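Taking a group to the Stivberg open day – is the robot hall worth the queue?

Posted in Days Out and Visits

I'm booking our history and engineering group in for the Stivberg open day in April. We have 40 members, mostly retired, and the coach is arranged. Half of them want the old works building (1907, with the original roof) and the other half want the robot hall. I gather the hall has a sorting demonstration where an arm works on a tray of mixed bits and pieces, but the leaflet only says "handling of everyday objects". Can you get close enough to follow it, and how long should we allow? Two of our members can't stand for long.

mapleside_group

I went to the last one with my brother-in-law. The sorting demonstration is the best part of the hall and I'd allow half an hour for it. It's small stuff, toys and cloths and drink cans all in together, so you do need to be near the front.
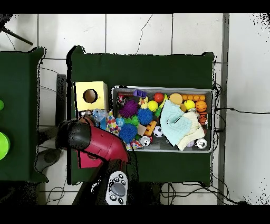

Tinribs disagrees with me about the half hour and says ten minutes is plenty, as the arm is slow and the talk covers the same ground twice. I can see the point if your people only want the general idea. Mine would have stayed all afternoon.

The talk was given by someone from Clustico and was pitched about right. The main thing I took from it was that cloth is harder for a machine than a ball. A ball is the same shape whichever way up it is, but a crumpled flannel is different every time. Cloth also hides whatever is under it, so the arm may have to deal with that first. 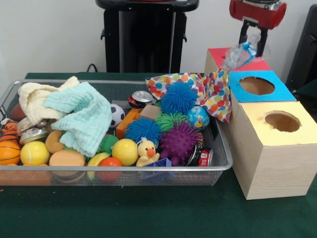
They took questions afterwards, and somebody asked about cans, which can roll when they are nudged. The speaker was quite open that it doesn't always get a good grip and has to try again. For your two members, ask at the desk in Nerkberg House when you arrive. They lent us a folding stool without any fuss.

fenwick_lathe

depends what they like. mine preferred the roof. tea was cold

oldgoat306

Split them into two parties and swap over at 2 o'clock. The hall is quietest before lunch. Coaches go in by the Saengthong Road gate – the front gate is too tight to turn in, and ours had to reverse out. Ring the office first as they like to know numbers for groups.

Tinribs

Related items
Coach parking near Stivberg
Step-free visits to working factories
Which open days allow photographs?
Nerkberg House tea room opening times
Saengthong Road gate: height limit
More in Days Out and Visits (2198)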